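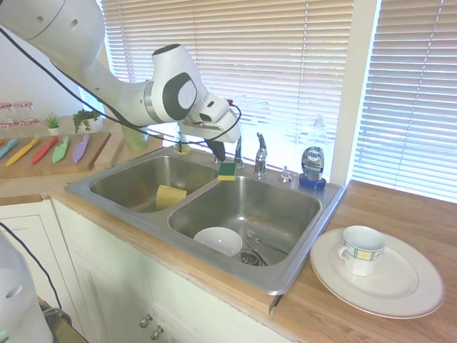

Flolside Kitchen Share: FAQ

How do I book?
Online or text the desk. Slots open 31 days ahead. Shortest slot is two hours.

What does it cost?
15 an hour for members. Guests pay the same plus a cleaning deposit, back to you within the week.

Door code?
1281. Side door on Tulton Street, not the bakery entrance. Code changes in January, we'll email you.

Do I have to wash up?
Yes. Everything, before your slot ends. Scrape plates into the bin first, the drains clog easy. Put dishes back were you found them.

Can I leave food in the fridge?
Overnight only. Name and date on it. No label, it gets tossed.

Can I sell what I cook?
Only with your own permit. Send a copy to Aurélien Lemaire before your first booking.

Kids?
Fine, with an adult. Not near the fryer.

Is there parking?
Two spots out back, 30 min limit for unloading. After that use the Pruvost lot, its free after 6 pm.

Something broke, now what?
Text a photo to the desk. Don't try to fix the oven yourself please.

How do I cancel?
Same link you booked with. Full refund up to 24 hours before, half after that.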